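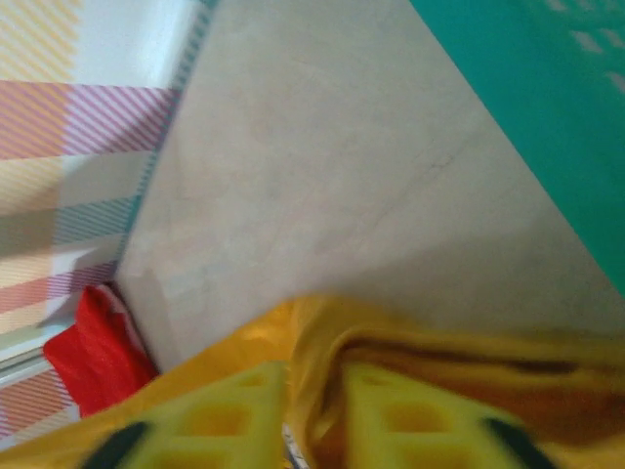 The fabric room, before and after (mostly before)

2019-10-22

Quick gallery, no time for a proper write up. Mercy Odera and I have been clearing the back room at Prirkby, the one with all the cloth in it. One picture for now, it's at the top, rest of this is notes on what went where. Will add more when I find the cable.

If you haven't been up there: long room over the shop, two windows, shelves that were put up for paint and never meant for bolts of anything. Cloth has been going in since before I started and not much has come out. Dress ends, curtain ends, half a quilt, somebody's entire bridesmaid project. We had a Saturday-sized job and gave it an evening. Then another evening. Then most of April went by and we hadn't touched it. Back at it now.

PLAIDS
The one with pink and magenta, some orange and peach, a bit of bluish teal running through. I love it. Mercy says it looks like a picnic. Keeping it whichever way the vote goes. Plaids are all going together on the low shelf, folded not rolled, becuase rolled they slide off the end and you find them behind the radiator.

YELLOW
Golden yellow, good strong color. Going to be backing for the door curtain if it is wide enough and if not it's cushions. Someone had it down on the old list as "mustard" which is why I couldn't find it for a year. It is not mustard. List has been fixed.

RED
Small red piece, crumpled, needs an iron before anybody decides anything. Red goes in its own bag until it's been washed. We learned that one the hard way with the tea towels, they are still pink.

GREENS AND TEALS
More of these than I thought. Everybody donates green. Darker ones to the left, anything closer to blue on the right, and don't argue with me about where teal goes, it goes in the middle.

CREAMS, BEIGES, GRAYS
Boring pile, most used pile. Linings, toiles, test pieces for the beginners. Stack is tall so take from the top please. Pulling from the middle is how it ended up on the floor in the first place.

STRIPES
Only a short stack. The wide ones are promised to Bernadette Cullinane for deck chairs, don't cut into them. There's a note pinned on. Somebody moved the note last time. You know who you are.

LACE AND NET
One box, lid doesn't close. Going through it next visit. If you want net for a costume come and get it now, cheap, before I lose patience and give the lot to the school.

BUTTONS, ZIPPERS, ODD BITS
Not sorted. Not even slightly. The big Skellora tin has the metal zippers in it, the Flekum drawers have buttons by color down to the third drawer and after that it's anyone's guess. If you feel like an hour of putting little things in little drawers the room is open, radio works, kettle's downstairs.

WHAT'S FOR SALE
Remnants under a yard, 2 dollars each, any color, don't ask me to hold them. Bigger pieces priced on the pin. The full bolts from Symonenko are not for sale yet, still working out what we need for the winter classes. Money goes to the new cutting table. We have 700 so far and the one we want is 1466, so a way to go, but that's better than I expected for a box of scraps by the till.

WHAT WE DON'T NEED
No more green (see up there). No fur fabric, it gets into everything. No patterns with peices missing, and yes I do check. Old sheets are fine if they're clean, we use them for toiles and dust covers.

WHAT WE DO NEED
Clear boxes with lids that fit. A second iron. Hangers with clips on. White thread, always white thread, I don't know where it goes. Shears if you have a pair sitting in a drawer doing nothing, even dull, Mercy has a man who sharpens them.

FOLDING
A few of you asked how we're doing it. In half along the length, selvages together, then in half again, then wrap it round the card and tuck the end under. Write the length on the card in pencil. Pencil!! Marker comes through on the pale ones. If it's a slippery one put a pin in the end, along the weave, and leave the head sticking out where people can see it.

Cards are in the blue crate by the stairs. When they run out cut up a cereal box, nobody minds.

NEXT
Top shelf, which needs the tall ladder and someone who likes ladders. Then the floor under the window. Then curtains for the actual windows, which would be nice, the sun has been bleaching the end of every bolt on that side.

More pictures soon. Lace box first probably. Bring your own scissors if you're coming to help, ours walk.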